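Coursework > Materials and Society > Student Reports > Group 4

Do Plastic Baskets Really Last Longer? A Report on One Claim

June 2019

1. Why we picked this

Zendia sells woven plastic baskets through its catalog with the line "outlasts natural fiber ten times over." Two other sellers, Clatent and Nemach, say much the same thing in different words. We wanted to know where the number ten came from. After a term of looking, we still don't know, and we doubt the sellers do either.

2. What the sellers gave us

We wrote to all three firms. Clatent sent a leaflet with no test data in it. Nemach sent a one-page sheet saying its strands had been bent 3,981 times before the first crack. That sounds impressive until you ask how far they were bent, at what temperature, and whether a willow strand was put through the same thing. The sheet doesn't say. Zendia did not reply.

A strand is also a different thing from a basket. Most of the damage we saw in old baskets was at the rim, where people grab them, and a bending test on a single loose strand tells you very little about that. 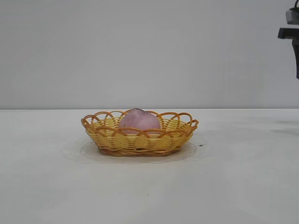 Figure 1. Woven plastic basket in two colors, with an open looped rim.

3. Our survey

We handed out 196 forms at the Tomoana street market and got 70 back. People were asked what baskets they owned, how old they were, and why they threw the last one away. Plastic owners did report older baskets. Before anyone quotes that, two problems need to be mentioned.

First, people guessed. Several wrote "always had it" in the age box, and we had to leave those out. Second, plastic and natural baskets were not used for the same jobs. The natural ones went to the garden and the woodpile. The plastic ones mostly held bread, fruit or odds and ends on a shelf. A basket that holds napkins will last a long time whatever it is made of.

4. Load test

We hung sand from the handles of four secondhand baskets, adding 600 grams at a time. One plastic handle pulled out before either of the willow ones did. Four baskets is far too few to prove anything, and we didn't know how any of them had been treated. Our teacher suggested leaving this part out. We kept it in so that nobody else thinks it settles the matter.

5. What we think

Plastic probably does better in the wet. It doesn't rot, and mold wipes off. In strong sun we are less sure, as two survey answers mentioned strands going brittle on a porch. Neither point gets you to ten times.

We would like to leave matched pairs of baskets outdoors through August and check them weekly, if the school will let us use the roof.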